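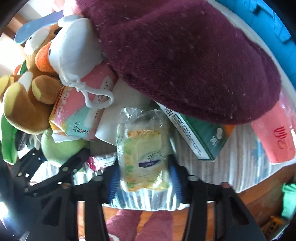
Bridano opens its home robotics hall in Paewai to visitors

Paewai, April 2025 - Bridano, maker of gripping tools for household work, invites the public to an open day at its hall in Paewai. Guests will see how the company teaches its Tusta gripper to tidy a room, one object at a time.

The Tusta has two fingers and must work with things of very different kinds. In the demonstration it meets mixed piles of plush toys, tissue boxes, wet wipes, snack wrappers and bedding. Soft toys are a special difficulty for us, for they change their shape when they are held.

Visitors can also try the tool by hand at 2 stations, under guidance from our staff. Each trial takes roughly 9 minutes. Children are welcome with an adult.

Our partner Brorketti, which supplies the finger parts, will show how these are made and tested. A short talk on the next version of the Tusta closes the program. Entrance is free, but places are limited and registration is kindly requested. A second open day is planned for May.

3 comments

plumtree: Is there parking near the hall?

m_owl: Went to the last one with my son, he did not want to leave. We will come again!

gridline7: Can it fold a bedsheet yet?

Share (9)

Contact: Bridano press office, Paewai | © 2025 Bridano | Back to top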